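Budico: Teaching a Simulated Arm Not to Hit Its Own Table
Project report by Carolina Peixoto and Vittoria Gatti

3. The planner

Our first planner was a plain RRT, straight out of the lecture notes, and watching it work for the first time was a thrill! Watching it work for the second time was less fun, as it took a huge detour and put the elbow through the table. We had forgotten to add the tabletop to the collision model (oops). Once that was in, we moved to RRT-Connect, which grows one tree from the start pose and one from the goal, and the search got so much faster that Vittoria checked the logs for a bug.

The planner only sees simple boxes and capsules. The simulator keeps the full meshes for drawing, and a small tool we wrote, Nukar, keeps the two versions in sync. If you move something in the scene file, Nukar rebuilds the collision shapes before the next plan starts.

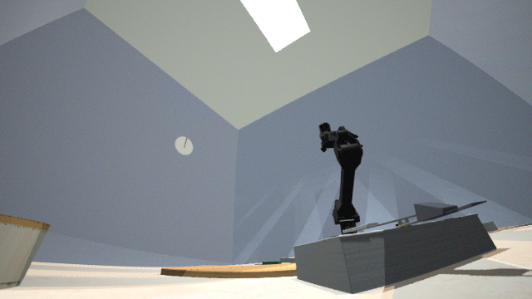
Figure 3. The arm on its platform in the simulator, from a low viewpoint. The thin rod lies across the top.

Long thin shapes were the hardest part for us. Our edge checker tested poses at fixed steps in joint space, and with the arm stretched out one step could carry the gripper clean over a rod. We cut the step size by a factor of 6 and let the checker stop at the first hit. In our final batch of 2,141 queries, 1,699 gave a path within the time limit.

Most of the rest timed out with the goal close to the tabletop. Gemma Ruggiero suggested sampling more poses near the goal, and we're trying that next, along with path smoothing (the wrist still wiggles a lot!).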